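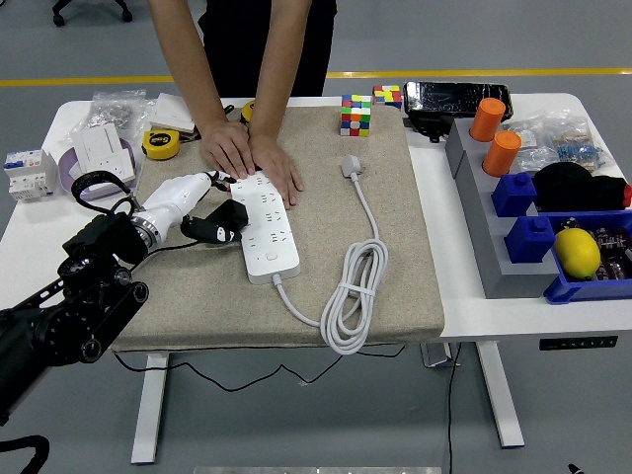 3. Placing and Connecting the Power Strip

Read this section before you plug anything in. It covers the desk version of the Trustel power strip, used on a flat surface. If you plan to hang the strip under a desktop or on a wall, read Section 4 first and then come back to 3.4.

3.1 Before You Start

Keep the cable tied while you choose a spot. It is easier to move the strip around a desk with the cable bundled, and the plug stays where you can see it.

Check the following:

The desk or table is dry and level.
The wall outlet you plan to use is grounded and holds a plug firmly. If plugs slip out of it or the cover plate moves, have the outlet replaced.
The cable reaches the outlet without being stretched. Do not use an extension cord.
The housing has no cracks, and no socket is blocked by packing material.
The round switch moves freely and stops in both positions.

Measure the cable run with a tape measure along the path the cable will take: down the back of the desk, along the floor or baseboard, and up to the outlet. Add a hand's width for slack at each end. A straight-line measurement across the room will come out too short.

CAUTION: Indoor use only. Do not use the strip in a bathroom, next to a sink, or on a bench where liquids are poured.

3.2 Clearing the Desk

1. Take everything off the part of the desk where the strip will sit. Small hand tools, loose screws, tape rolls and desk toys tend to end up against the sockets.

2. Put small metal parts in a closed bag or a lidded box and move them to the far side of the desk. A dropped washer or screw can enter an open socket.

3. Wipe the surface with a dry cloth. If you have used a damp one, wait until the surface has dried completely.

4. If the desk is covered with a felt mat, brush or vacuum it. Lint collects quickly around the sockets.

Note: A thin felt mat is acceptable under the strip. It protects the desk finish and keeps the housing from sliding when you pull out a plug. Do not fold the mat over the strip or lay a second mat on top.

CAUTION: Do not set the strip on a thick cushion, a blanket, or deep-pile carpet. Heat must be able to leave the housing on all sides.

3.3 Positioning the Strip

1. Lay the strip flat with the sockets facing up.

2. Turn it so that the end with the switch is the end you can reach from your chair. The cable leaves from that same end, so look at where it will run before you settle on a direction.

3. Leave at least a hand's width between the long sides of the strip and anything that stands next to it, such as a monitor foot, a phone holder or a parts rack. Large adapters need this room.

4. Press down on both ends. The strip should not rock. If it does, look under it for a trapped cable or a loose part.

5. Leave the switch in the OFF position.

If two people use the desk, agree on which side the switch goes. In a shared workshop, put it on the side nearest the door.

3.4 Releasing and Routing the Cable

1. Hold the bundle in one hand and undo the tie with the other. Do not cut the tie with a knife. Keep it; you will need it if you move or store the strip.

2. Let the loops open one at a time, starting from the plug end. If a loop has taken a set, straighten it gently between your fingers. Do not bend it backward to flatten it.

3. Lead the cable to the edge of the desk by the shortest path that does not cross your working area.

4. Where the cable passes over the desk edge, make sure the edge is not sharp. Metal desktops sometimes need a length of edge trim at this point.

5. Run the cable down the back of the desk leg and fix it with the two clips supplied. Leave the clips a little loose until the plug is in place, then press them closed.

6. Unwind the whole cable, even if the outlet is close by. Lay the extra length in wide, open curves behind the desk.

WARNING: Never operate the strip with the cable coiled and tied. A tight bundle can overheat under load. The tie is for transport and storage only.

CAUTION: Do not run the cable under a rug, through a door opening, or under the casters of a chair.

3.5 Connecting to the Wall Outlet

1. Check again that the switch is OFF and that no appliance is plugged into the strip.

2. Hold the plug by its body and push it all the way into the outlet. No part of the metal pins should be showing.

3. Pull lightly on the body of the plug. It should stay in place.

4. Press the switch to ON.

5. Plug in one small device, such as a desk lamp or a phone charger, and check that it works. Test every socket the same way.

6. Press the switch to OFF and remove the test device.

If one socket does not work and the others do, stop using the strip and contact the dealer. If none work, see 3.8.

3.6 Plugging In Your Equipment

1. Start with the equipment that stays connected all the time. Use the sockets farthest from the switch for it.

2. Turn large adapters so that they hang toward the outside of the strip.

3. Keep the sockets next to the switch for chargers and anything you plug and unplug during the day.

4. Add up the wattage on the rating labels of everything you have connected. The total must not exceed 1000 watts.

5. Turn the switch ON. Then turn on each device in order, with the largest load first.

When you pull a plug, hold the strip down with your free hand, well away from the socket you are working on. Pull straight up. Rocking a plug from side to side spreads the contacts.

WARNING: Do not connect heaters, kettles, irons, vacuum cleaners, or any other appliance with a heating element or a large motor. Do not plug a second power strip into this one.

Note: Soldering irons up to 200 watts may be used if the iron has its own stand and the stand is kept clear of the strip and its cable. Check the iron's manual as well.

3.7 Keeping the Area in Order

Most damage to desk power strips comes from things being dropped on them or pushed into them. A few minutes of tidying at the end of the day prevents a good deal of it.

Return tape measures and other hand tools to a drawer or tray. Steel tapes conduct electricity. Do not extend one across the strip while it is connected.

Spare wiring parts, such as wall sockets, switch panels and breaker modules, should be stored separately from parts that are in use. Label the ones that have been tested. Parts left unlabeled on a desk get fitted by mistake.

If you use a small rack or tray for sorting parts, set it parallel to the strip and on the side away from the cable.

Drinks go on another table.

Once a month, turn the switch OFF, unplug the strip from the wall, and clean the top with a dry soft brush. Do not use spray cleaner or compressed air with moisture in it. In December and through the heating season, when the air is dry and dust builds up faster, clean it every two weeks.

3.8 If There Is No Power

1. Confirm that the switch is in the ON position.

2. Check the wall outlet with a lamp that you know works.

3. Look at the breaker panel. If the breaker for that room has tripped, unplug everything from the strip before you reset it.

4. Reconnect the devices one at a time. If the breaker trips again on the same device, have that device checked.

5. If the breaker trips with nothing plugged into the strip, unplug the strip and do not use it again.

Do not open the housing. There are no parts inside that you can repair, and opening it ends the warranty.

3.9 Moving or Storing the Strip

1. Turn off all connected devices, then turn the switch OFF.

2. Unplug the strip from the wall first. Remove the device plugs afterward.

3. Open the cable clips and draw the cable out from behind the desk by hand. Do not pull it by the strip.

4. Gather the cable in loops no smaller than the palm of your hand and fasten it with the tie.

5. Store the strip lying flat in a dry place with nothing on top of it.

If the strip has been in storage for a long time or has been kept somewhere cold, leave it at room temperature for 3 hours before connecting it, and repeat the checks in 3.1.

Replacement clips and ties are listed on page 21. Section 4 covers mounting under a desktop.

Section prepared by Kazuhiro Tsuji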